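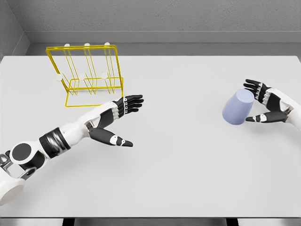 From: Hortensia Acuña
To: Kadmont list
Subject: Re: [kadmont] live set from Grisorport, worth the wait?

Zixuan Peng wrote:

> Has everyone had the double CD a while now? Mine only turned up
> Thursday. I've played disc one twice and I'm a bit torn. The sound is
> lovely but I miss the long organ opening they used to do on "Ferri",
> and I can't decide if the new fiddle player is a good fit or just very
> loud. Also, is it me or is "Low Lantern" a whole lot slower than on
> the studio record? Would like to hear from anyone who was at the show.
>
> Zixuan

Zixuan, I was there, fourth row on the left, and I have been waiting for somebody to ask!

First, yes, "Low Lantern" is slower. Tianyou Long has been dropping the tempo on it for a couple of tours now and I love what it does to the second verse. You can hear him breathe before "carry it down to the water," and in the hall you could hear people breathing along with him. On my little kitchen speaker it does drag a bit, I'll give you that. Try it on headphones, late, with the volume up more than you think you need.

The fiddle player is Yaqin Xia and I won't hear a word against her. OK, maybe one word. She is loud on "Ollo," and I think that's the mix, since from where I sat she and the guitar were dead even. But go to disc two, track 4, the bit after the bass drops out. She plays the old flute line from the first album, all of it, a third higher, and then Hongmei Dai comes in under her on the dulcimer and the two of them just go around and around for what must be three minutes. I had forgotten that tune existed. The man next to me had his hands over his face.

As for the organ opening on "Ferri" — I missed it too, for all of one minute. They did it a cappella instead, four voices, no lights except the one over the piano. The CD fades up a little late so you lose the first line, which is a shame. If anyone has an audience tape with the whole thing on it, please write to me off list.

Things that got left off, for those keeping track: the tuning-up joke before "Harbor Wall" (long, not that funny, I miss it anyway), the second encore, and Hongmei's story about the van. The set ran to 14 songs before the encores and all 14 are here, in the right order, so I can't complain much. The booklet says the pressing is 4000 copies. Mine is number 2239, stamped on the back in blue ink. What did you get? I'd be curious whether the low numbers all went to the people who ordered at the shows.

One question for the longtimers. In "Millrace" there's a new verse between the third and the last, something with a ferryman and a coat. I can't place it. It could be from the old ballad they took the chorus from, or Tianyou may have written it fresh. My ears give me "he turned his coat at Candlemas" but my daughter swears it's "he burned his boat," and we have played it so often that neither of us can hear anything now except what we already believe.

Give disc one another couple of tries, Zixuan, and then go straight into two without a break. The end of one and the start of two are really a single piece — they only stopped for the disc change — and it sounds twice as good that way.

Has anybody heard if they're adding dates in March? I'd drive a long way.

Hortensia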